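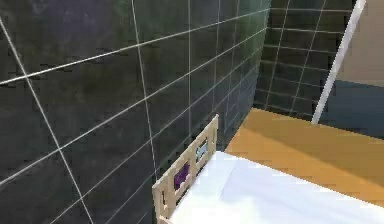 Millgate Chores, data card
Maintainer: Fraser Hepburn

Millgate is a set of 115 simulated tidying runs in a rendered dorm room. We built it to check the claim that household robots are nearly ready. From what we have, they aren't.

Contents: camera views, joint logs, a pass/fail label per run. Each run stops at 4,000 steps.
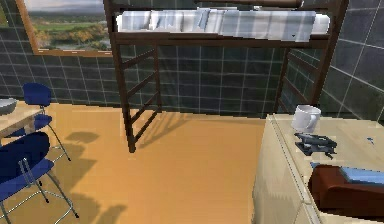
Tasks are small: pick up a mug, clear a cabinet top, put an item back on a rack. The Ronitz baseline passed 37 runs. We count a mug set down on its side as a fail, and Garnlow's scoring script doesn't, so don't compare the two tables.

Known problems
- Everything is simulated. A pass says very little about a real bedroom.
- Cloth is stiff and slides too easily.
- 3 runs have missing joint logs.

Please don't cite the pass rate as evidence that a robot can clean a room. Send label errors to Fraser.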